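Podier Kitchen Chores: Data Card

Summary

Podier Kitchen Chores is a collection of 582 recorded attempts at small kitchen tasks by a single robotic arm. It was assembled at the Caldeira laboratory to help answer a practical question: which household chores can a machine carry out today without a person stepping in? The collection is maintained by Tove Eyvindsson and Emerson Andrade.

Tasks

The collection covers 4 task groups, all performed at counter height beside a stove. The cup group concerns grasping and releasing a disposable paper cup. Paper cups were chosen as a demanding case - the walls give way under very little force, and a light cup tips easily. In the grasp phase, the fingers close on the upper part of the cup while it stands on the counter.

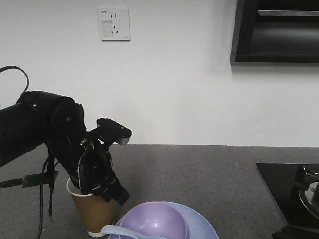
Recording Conditions

Dishes may share the counter with the cup. Annotators mark an attempt as failed if the arm disturbs any item that is not part of the task. The arm's cables are left as installed, and contact between a cable and a dish is labeled separately.

Labels

Each attempt carries one outcome label (complete, partial or failed) and a phase label for every segment. Segments in which the fingers are close to the rim proved the hardest to label, as a single view does not always establish whether contact exists. Howard Yeoman and Gülizar Gündoğdu reviewed 200 attempts independently and settled disagreements by discussion.

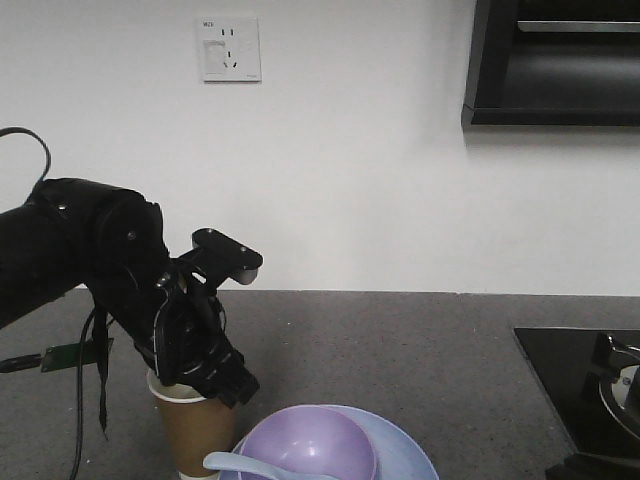

Can a model trained on this collection be expected to clear a table?

The collection does not support that claim. It covers short tasks at one counter, and clearing a table requires planning across many objects.

Limitations

All attempts were recorded in one kitchen. Results should not be extended to glassware, full cups or work near a lit burner. Version 2 corrects phase labels in the cup group and adds no new attempts.

Contact

Corrections may be sent to Brock McKinnon at the Caldeira data office.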